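Stetwood Support Portal
Ticket 392
Product: Brastel folding cell, Rilura job software
Site: Balogun Wash & Fold, back room
Opened by: Tetteh Boateng
Priority: Medium (I'd have picked the one above it if it didn't say "production stopped")
Status: Open, waiting on vendor
Subject: Error 704 on dark clothes, and the reject bin is eating our afternoons

Hi Stetwood folks,

Me again! Same cell as the last ticket, but the conveyor guard is fine now, thank you. New problem since the April update. The cell picks up a dark shirt or a pair of black leggings, lays it out, thinks about it for a while and then throws 704, EDGE NOT CONFIRMED. After that it drops the thing in the reject bin and goes on to the next one. Light stuff sails through. Towels are great. Pillowcases are beautiful, better than mine.

I get that a reject bin is supposed to exist. Ours used to have the odd bra and baby sock in it by lunch. Now it fills up and the light goes yellow, and whoever is closest has to stop what they're doing and go empty it.

What I've tried so far:

Power cycled the cell. No change.
Wiped both camera windows with the cloth you sent. No change.
Ran the calibration sheet. Passed first time, still got 704 on the next black T-shirt.
Turned off the overhead light nearest the cell. Worse.
Turned it back on and taped white paper over the shiny part of the table. A bit better, then the paper got sucked under a towel, so please don't put that in the manual.

Log export is attached. The job name is DARKS_SAT, from the Saturday rush.

Update, same day, after lunch

Your first reply asked me to slow the cell down to 40 percent on the layout step. Done. It does catch more of the dark pieces that way, so you're onto something, but at that speed I could fold the load myself and have time for a coffee. I've left it at 40 for darks and put whites back to normal.

You also asked if there's a pattern in the rejects. There is. Plain black cotton with nothing on it fails nearly every time. Black with a big white print across it goes through more often, I guess because the camera has something to hang on to. Anything with a panel or a flap that sticks out sideways is a mess, print or no print. It takes the flap for a sleeve and tries to fold a sleeve that isn't there. You end up with a sort of paper airplane.

Update, next morning

Okay, this part is less about the error and more about us, but the feedback box in Rilura only takes one line, so it's going here.

Before the cell, there were four of us at the long table and we folded everything. You'd get a customer's bag, you'd do that bag start to finish, and you knew it. Mrs. So-and-so likes her sleeves in, the gym guy wants everything rolled. Now the cell takes the easy items out of every bag and we get what's left. I'm not complaining about the wrists – mine are so much better than last winter, and I wouldn't go back to doing towels by hand for anything. But what's left is all the fiddly stuff, all day long, and it arrives in no order, from everybody's bags mixed together. Matching it back up to the right customer is a job we never had before, and it isn't on the Rilura screen anywhere. The screen shows pieces folded by the cell and pieces "pending operator." The operator is me! When pending goes red it looks like I'm slow, when really the cell just coughed up another armful of black leggings.

So, two requests. Could the rejects be tagged with the bag number when they drop? And could 704 rejects go in their own line on the screen, so the boss can see where they came from?

Update, same week

Your tech called, very nice, stayed on the line while I ran a load. We tried version 2 of the dark fabric profile. She asked me how I'd fold an awkward black piece by hand, step by step, and I had a hard time telling her, because I've never had to say it out loud. You smooth it flat first. You go looking for the seam with your fingers, because you can't see it well either on black. Then you bring the loose side in on a slant until the shape is something like a square, and you don't fuss over the bottom being wider than the top.

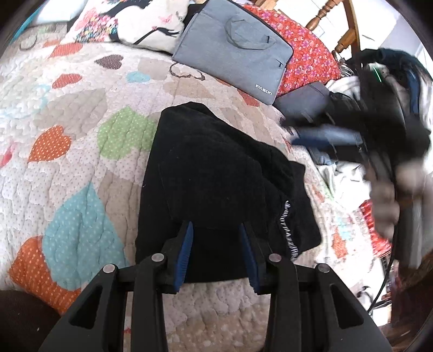

She liked the slant bit and wrote it down. The profile as it is now wants straight folds only, edge to edge, and if it can't find two straight edges it gives up. She said a diagonal first fold might be something they can add for tops with a loose side panel. I'd be thrilled with that. I'd also take it just setting the piece down flat on the side table instead of dropping it, since half my time with the rejects goes into turning sleeves back out and getting the lint off.

One more thing from the call so it's on record. She had me hold down the layout button while the grippers were open, to check that both jaws meet level. They look level to me, but I'm a laundry person. If you want somebody to measure it, please send somebody with a ruler and an opinion.

Where we are today

Profile 2 loaded, darks at 40 percent, whites normal.
704 still comes up on plain black cotton.
Paper airplane folds still happen on anything with a flap.
Tagging by bag number: not answered yet.
Separate line for 704 on the Rilura screen: your tech said she'd pass it on.

Please leave this ticket open. The last one closed itself overnight and I had to type everything in again. I'm in from seven most days, and the back room phone is the one to call – the front desk can't hear a thing over the dryers.

Thanks,
Tetteh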